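Trimlow shelf set: README and data card

Release 3, December

Trimlow is a set of teleoperated manipulation episodes recorded in the furnished test room at Kerkevbridge. The arm reaches to, past and under household furniture, mainly shelves and side tables. Each episode has wrist camera video, joint states, gripper width, commanded motion and the operator's text instruction.

Read the next section before training on anything from releases 1 or 2. Part of the set was recorded with a fault in the gripper width signal, and the earlier cards did not mention it.

Known fault: gripper width stuck at closed

In 302 of the 3706 episodes, the recorded gripper width stops updating partway through and stays at its last value. In most of these the last value is fully closed. The fingers went on moving. The video shows them opening while the width column reads zero.

The cause was in the Idau driver, the process that polls the gripper and publishes its state. When a read timed out, the driver was supposed to mark the sample as stale. It published the previous value again with a fresh timestamp. The logger checks timestamps only, so every file passed validation.

The timeouts came from a worn connector at the wrist. They were more frequent when the last joint was turned far to one side, a common pose for reaches under a shelf edge. This means the bad episodes are not spread evenly. If you drop them all, under-shelf reaches will be thin in what remains.

How it was found

The fault came up as a safety matter first. During a replay session the arm was meant to approach the underside of a curved shelf with the fingers closed, stop short and back away. The replay script reads gripper width to choose its clearance: a small margin for closed fingers, a larger one for open fingers. The width read closed. The fingers were open by 23 mm, and one of them caught the shelf lip on the way out.

The force limit did not trip until the shelf had shifted on its supports. The operator pressed the stop. There were no injuries and no damage to the arm. The shelf edge was dented and has been left in service, so episodes after that point show a mark that earlier ones do not.

We then compared width against finger position estimated from the wrist video for the whole set. Any episode with a disagreement of more than 5 mm for longer than half a second was flagged and reviewed by hand.

What changed

The connector was replaced and the cable given a strain relief. The Idau driver now publishes an explicit stale flag, and the arm holds position if the flag is set for more than three cycles in a row. The replay script no longer uses a small margin near furniture. It assumes open fingers at all times.

Repeat approaches were run on the shelf units after the repair - 78 of them, at reduced speed, with an operator holding the stop. Width and video agreed in all of them. These are included in the folder named recheck and should not be mixed with the main set, as the speeds differ. 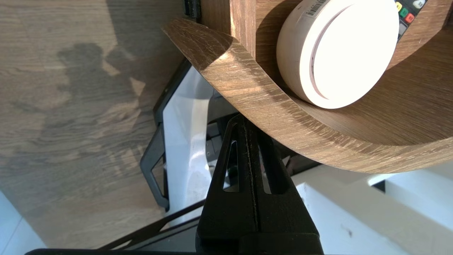
Wrist camera view, fingers together under the curved shelf edge.

Files

episodes/ - one folder per episode, with video, state table and instruction text
recheck/ - approaches recorded after the repair, same layout
flags.csv - one row per episode, with the fault flag and the time at which width stops updating
pillai/ - loader and the width comparison tool

Pillai is the small Python package we use to read the set. By default it masks the width column after the fault time and leaves everything else in place. Pass keep_raw=True to get the original values. The raw files have not been edited.

Suggested use

For policies that take gripper width as input, use the default mask or drop the flagged episodes. For vision-only policies the flagged episodes can be kept, with one caution: the commanded gripper value is correct throughout, but the measured value is not, so do not build action labels from measured width.

Do not replay any episode from this set on a real arm using measured width for clearance.

Other limits

Lighting is daylight from one side and varies a lot by time of day. Pale objects are often overexposed in the wrist view. Furniture was moved between sessions and the positions were not logged. The room has one arm and one gripper type, and results may not carry over to wider fingers.

Wrist video and joint states are aligned to within around one video period. Release 1 had a larger offset, corrected in release 2.

Reporting problems

Open an issue in the Trimlow tracker with the episode number, the release and the Pillai version. For anything that led to contact or a stop on a real arm, use the safety label. Those are read first.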